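Two Hands and a Bundle of Wire: Does Practising the Hard Bit Help a Learned Policy?

Final project report
Emiliano Zabala
Submitted May 2022

Summary

My project asked a fairly small question and took a long time to answer it. If you are teaching a pair of robot arms to pick up a bundle of thin wires and lay it in a slotted duct, and you only have so many hours to give demonstrations, should you spend all of them on the whole job from start to finish, or should you set some aside for short recordings of the part that keeps going wrong? I compared the two approaches with the same learning method, the same arms and the same table. The mixed approach did better, finishing 41 of 67 test runs against 30 of 67 for the plain approach. I think the result is real but I wouldn't lean on it too heavily, for reasons I go into near the end.

How I came to this topic

I arrived at the lab wanting to do something with walking robots, and my supervisor very kindly let me talk about that for half an hour before asking whether I had ever wired a control cabinet. I had, as it happens, two summers in a row at my uncle's shop, and I remembered how much of the day went into coaxing wires into duct so the cover would go on. It is dull work and surprisingly hard to describe. You pinch a bundle, you feel which way it wants to spring, you tuck one end in and hold it there with a thumb while the other hand runs along. Most of that happens without thinking, and that made it feel like a good job to teach by showing.

Earlier work in our group, under the project name Patik, had taught the arms to hand a rigid block across from one gripper to the other. Rigid things are forgiving in a way I did not appreciate until I tried wire. A block is the same shape after you pick it up as it was before. A bundle of wires is a slightly different object every time you touch it.

The task

Each run starts with a wire bundle lying on the table and the duct placed toward the back. The left arm picks up the bundle, the right arm takes the free end, and together they carry it to the duct and press it down between the teeth. I split this into four stages for scoring: grasp, transfer, align and press. A run counts as finished only if the whole bundle is below the top of the teeth when both grippers let go. I was strict about this, and my lab mates will tell you I was annoying about it.

The time limit for a run was 90 seconds. Anything that went past that was stopped and marked at whatever stage it had reached.

Equipment

The two arms are the lab's usual pair, clamped to the frame on either side of the work table so that they can meet in the middle. They are light, a bit wobbly at full stretch, and much nicer to work beside than the big arm downstairs. To give a demonstration, you move a second pair of arms by hand and the ones on the table copy you. The recording software is called Itico and was written by students before me. It stores the joint positions, the gripper openings and the camera views together, and it lets you throw away a bad take with one key press, a feature I came to love dearly.

Training was done on the shared computer, Flodarside, which has a booking sheet and a queue that gets very long before the end of term. If you are doing a project like this one, book it early. I lost most of a week in March waiting for a turn, and spent it tidying my notes, so I suppose it wasn't a complete loss. 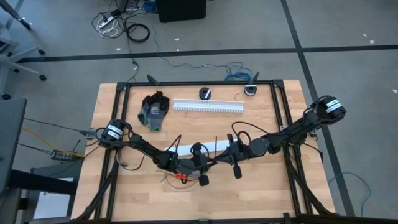

Before I settled on a fixed procedure I spent a good while simply playing, driving the arms about with different bits and pieces and finding out what the grippers could and couldn't hold. I'd recommend this to anyone. I learned that the fingers pick up a thin wire best when they come straight down on it, and that coming in at a slant tends to push it along the wood. I also learned that if the two grippers are brought too close together during the transfer, the motors end up shoving against each other and the whole frame gives a little shudder. After that I made myself keep a gap between them in every demonstration, and I believe the policy picked up the same habit from me.

Collecting the demonstrations

I recorded 339 demonstrations that were good enough to keep. Of these, 220 covered the full task from start to finish. The other 119 were short ones that covered only the alignment stage, starting with the bundle already held in both grippers and ending once it was sitting over the duct.

For the comparison I wanted both policies to learn from the same amount of recorded time, so that neither had an unfair head start. The plain set used all 220 full demonstrations. The mixed set used 160 of those, chosen at random, plus all 119 of the short ones. The lengths of the two sets came out within a minute of each other, which pleased me more than it probably should have.

I gave every demonstration myself. This kept the style consistent, but it also means the policies learned to do the job the way I do it, small hesitations included. Watching a robot pause over a duct exactly the way you pause over a duct is a strange feeling – my flatmate came in to see it and laughed for quite some time.

Training

Both policies used the same network and the same settings. The network looks at the camera views and the current joint positions and predicts a short stretch of movement for both arms at once, then looks again and predicts the next stretch. I followed the group's existing setup nearly to the letter, the one change being a shorter stretch of predicted movement. With the longer setting the arms would commit to a path and carry on even when the wire had sprung out of place. Shortening it made the motion a little jerkier but gave the policy more chances to notice.

Each policy was trained three times from different random starting points. I picked the middle one of the three by its score on a handful of practice runs, so as not to flatter either method.

Testing

Each policy was tested on 67 runs. I marked the starting places for the bundle on a paper template, laid it on the table, set the bundle down, and slid the template away before pressing go. Both policies saw the same starting places in the same shuffled order, and I swapped between them as I went so that if the arms warmed up or a screw worked loose, both would suffer equally.

Results

Plain set, 67 runs
Reached the end of grasp: 61
Reached the end of transfer: 52
Reached the end of align: 33
Finished the press: 30

Mixed set, 67 runs
Reached the end of grasp: 60
Reached the end of transfer: 51
Reached the end of align: 45
Finished the press: 41

The first two stages are as good as identical, so taking away 60 full demonstrations didn't do much harm there. I had expected to pay for it in the grasping. Nearly all the difference appears at alignment, where the plain policy lost 19 runs and the mixed one lost six.

When I went back over the recordings, the plain policy's usual trouble was that it arrived above the duct with the bundle turned slightly and then pressed down anyway, or hung there making tiny movements until the time ran out. The mixed policy was more willing to back off, lift and try again. In 11 of its finished runs it made at least one clear second attempt at lining up. I think this comes from the short demonstrations, in which I had often started with the bundle held badly on purpose and then sorted it out. The full demonstrations contain very little of that, simply for the reason that by then I had become rather good at not getting into a mess.

That leads to the biggest doubt I have about my own result. The short demonstrations differ from the full ones in two ways: they are concentrated on the hard stage, and they contain more recovery. I can't separate these with the data I have. A third set, with short demonstrations that all begin from a tidy grip, would have answered it, and I ran out of time on the table.

Other limits

I used one kind of duct and one style of bundle. I tried a stiffer wire from the Kaufmann drawer on a whim near the end and both policies did poorly with it, though I didn't run enough attempts to report a figure. The lighting in the room was kept the same throughout. And 67 runs is enough to see a gap of this size but not enough to be sure how wide it really is. If somebody repeated the whole thing I would expect the direction to hold and the numbers to move about.

What I would do next

The tidy-grip set comes first. After that I would like to have two or three other people give demonstrations, particularly someone who has never wired anything, and see whether their clumsier recoveries are of more use than mine. I would also like to let the policy choose which stage to ask for more help on, going by where its own practice runs fail, instead of me deciding from a hunch in week four.

Thanks

To my supervisor, for the question about cabinets. To everyone who shared the bench and put up with snippets of wire turning up in their sleeves. And to my uncle, who read a draft of this and wanted to know why I hadn't just used a bigger duct.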